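The Small Things in the Packet
August 2023

When I began to work in hotels, I believed that guests remember the bed. After 13 years I think they remember the evening when they opened their suitcase and the toothbrush was at home. In this moment a hotel can be kind for very little money.

At Rendano, a house of 45 rooms, the toothbrush waits in the bathroom. At Corkerside, which is larger, you must telephone to the reception, and somebody brings it to the door. I stayed in both in January and I liked the second way better. I received only what I asked for, and I did not feel that I was using things because they were there.

The supplier Kudo sells these articles in cartons of 253 pieces, a number which I have never understood. Each piece has its own wrapper. For the guest this is comfortable, as she knows that no other hand has touched the bristles. For the person who empties the bins it is another matter, and at Corkerside they now collect the unopened pieces and put them back on the shelf.

Sorting is quiet work, and I confess that I enjoy it. Many houses do it wherever a counter is free, sometimes beside the notice which asks you to open your food before heating it. Wrapped toothbrushes go well in one row, all in the same direction, so that a missing one is seen quickly. The sachets of shampoo with conditioner can be stacked, and the toothpaste has its own small stack, a little apart. At home I keep 2 of these toothpastes in my coat, and I have given away more of them than I have used.

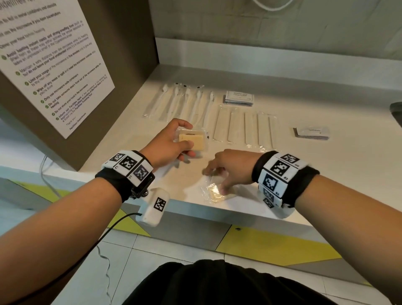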